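Lerka (task planner)

Lerka is a task planner for robot arms that work in kitchens. It takes a goal like "weigh the bowl" and breaks it into small skills such as reach, open, grip and set down. I've been using it for a while now and I help keep this page up to date, so forgive me if I get a bit carried away!

It started out as a side tool inside Bimano, the two-arm control package, and got split off when people with only one arm wanted it too (me included). The current version ships with 45 skills, and 6 of those deal with doors and handles, which are a pain in every kitchen I've ever tried.

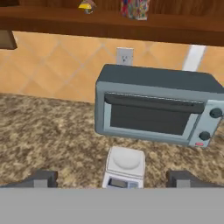
Most of the planning happens in simulation first. Lerka asks the simulator, Dinuveo, for a camera view from the wrist, guesses what's in reach, then tries up to four plans side by side and keeps the cheapest one. Cost is mostly travel time plus a penalty for passing close to things. I like to turn that penalty way up on crowded counters, even though the arm gets slow and fussy.

Perception is a separate add-on called Sikder. It hands Lerka a list of objects with a confidence score, and anything under 35 percent gets dropped before planning starts. Shiny glass still gives it trouble, and so do busy countertops (all those little flecks!), so I usually train it on lots of different textures.

Known issues: plans made with the gripper wide open sometimes forget how much room the fingers need. Setting the finger margin by hand fixes it for me.

See also: Bimano, Dinuveo, Sikder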